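Trenelix trial: where we are, July 29, 2018

Hi Tobias – quick one before the budget call. I've put 171 practice runs through the Trenelix simulator kit now, mostly on the door room, and I'm liking it a lot more than I did in May! The two-gripper model loads fast and the wood-grain door looks great from the robot's side.

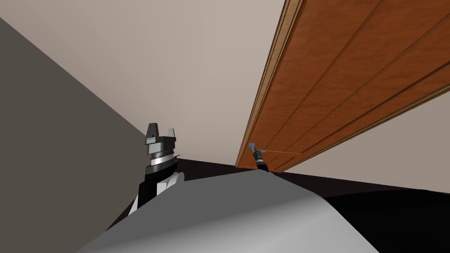

What's still bugging me

Saving a run takes 11 clicks (yes, I've complained to Pirkon), and the manual skips wrist setup completely. I'd still like to keep our 2 seats through the fall, if you're okay with that.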